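Samah Abdel Rahman started making shape blocks for the Beltwood toy library when families kept returning sets with pieces missing. Two years on, her spares fill a cupboard in her Badura flat.

"People lose one block and feel awful about it," she says. "I'd sooner they just told us so I can make another."

She sticks to plain shapes, stars and cubes mostly, in red and blue. Stars are the slowest to get right. The points have to be blunt enough for a toddler, and she doesn't bother sanding out the ridges.
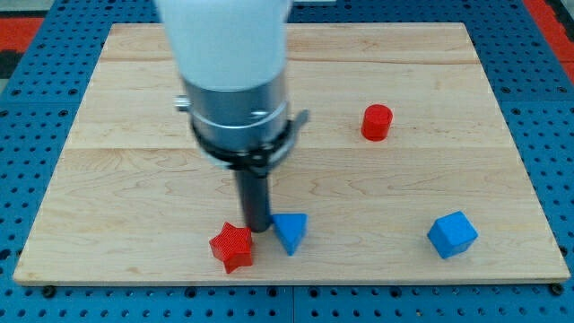 The colours came down to what was cheap. Her first order was for 300 blocks, and she bought whatever the supplier at McKinnon had on special. "I wanted green as well, but it was dearer. The kids haven't complained."

In February she'll start on a set for the Fusell playgroup, who have asked for bigger cylinders.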